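Does anyone really empty their backpack every day?

packmule_336
I keep seeing the same advice here, that you should turn your work bag out on a table every evening and repack it from nothing. I tried it for most of November. I found gum wrappers. I did not become a calmer person. Is there any real case for this, or do people just like telling other people to do it?

dulltuesdays
There's a case if you carry food.

gravelroad
I do it and it takes 3 minutes. Keys, charger, notebook, done. My old Gresach bag had so many pockets I once lost a bus pass in it for a whole winter, and I bought 2 replacements before it turned up.

packmule_336
That sounds like a problem with the bag, though. Fewer pockets, no nightly ritual.

hallwayshelf
Agree with packmule. I bought the Bravorico organizer insert after a thread just like this one, and now I have a bag inside a bag and I still dig for my pen. I'd like my money back from the whole idea.

gravelroad
You bought the insert and didn't change the habit. Of course it didn't help.

hallwayshelf
The habit was supposed to come with the insert! That was the entire sales pitch.

costia_convert
Not going to defend inserts, but a flat surface by the door did more for me than any bag. I switched to a Costia pack last year mainly because it stands up by itself, and it goes on the table when I get home. Phone next to it. If something is on the table, it's coming with me tomorrow.

packmule_336
And when you need the table for something else?

costia_convert
Then I move the bag. It's a bag.

hanrahan_road
Been reading this at work and I'm with the doubters, mostly. We share one white table where I am and the rule is supposed to be bags on the left, clear space on the right. Go and look at it any afternoon and somebody's backpack is in the dead center with the straps hanging over the front.
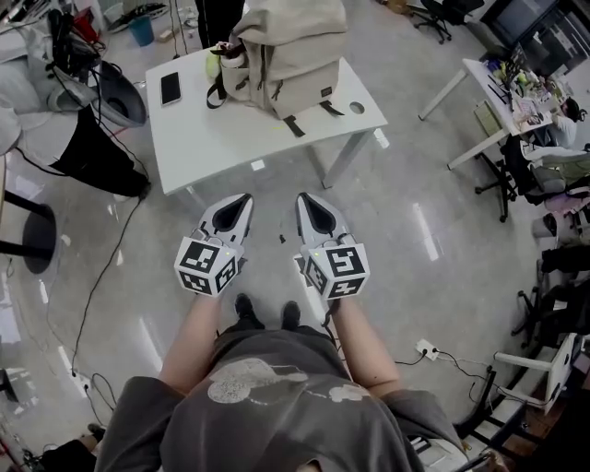

Same with the clothes. We were all going to fold our things and take them home, and what we do is drape them over whatever furniture is closest and call it storage. I don't think a rule about emptying bags would last a week with us. People put things down where their hands get tired. If you want the middle of a table clear, put something heavy there first.

dulltuesdays
The hanging straps would bother me more than the bag. I've caught my sleeve on one and pulled the lot onto the floor, laptop included. That was a 600 dollar repair.

gravelroad
So tuck the straps under. Two seconds.

dulltuesdays
I do now. It cost me 600 dollars to start.

hallwayshelf
Does the cable situation get its own thread? Mine run along the floor to the one outlet that works, and I've been told to tape them down, which looks terrible and peels up.

costia_convert
Start one, I'd read it. I gave up on tape too.

packmule_336
Okay, so what I'm taking from this is one table, fewer pockets, straps tucked in. I'm still not emptying it every night. Maybe when it starts to smell.

gravelroad
Check the bottom for a banana before you decide.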